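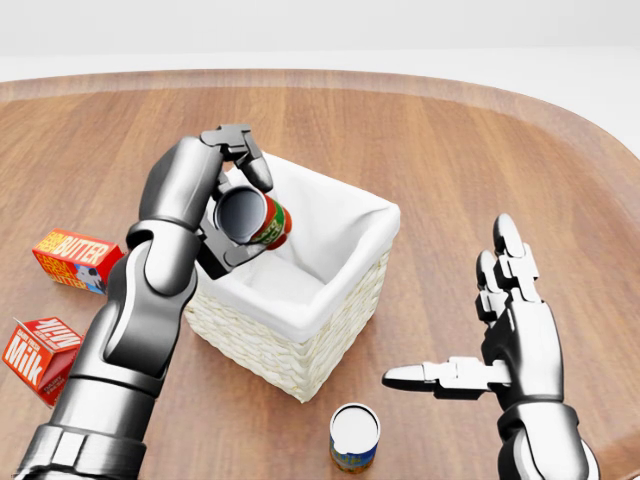

Fabric basket liner shrank in the wash, can I stretch it back?

Posted by tuton454

I have a square wicker basket with a white fabric liner that folds over the rim. I washed the liner on warm and dried it on high, and now it only hangs slightly over the rim. It is short by maybe an inch on each side. Is there a way to fix it or do I need to sew a new one? Replacements from Sotska are $11 plus shipping.

3 replies

cedon_mills
Soak it in lukewarm water with a spoonful of hair conditioner for 30 minutes. Don't rinse. Roll it in a towel, then pull it a little at a time, working along the seams first. Pin it to the size you want and let it dry flat. I got most of an inch back on a pillow cover this way. It will shrink again if you put it in the dryer.

Jansen
just buy the new one

hemline600
If the soak isn't enough, open the bottom hem of the overhang and add a strip of cotton. You need a strip 5 inches wide, folded in half, and long enough to go around plus seam allowance. Wash and dry the strip before you cut it. Bias tape works too but only gives you a little extra.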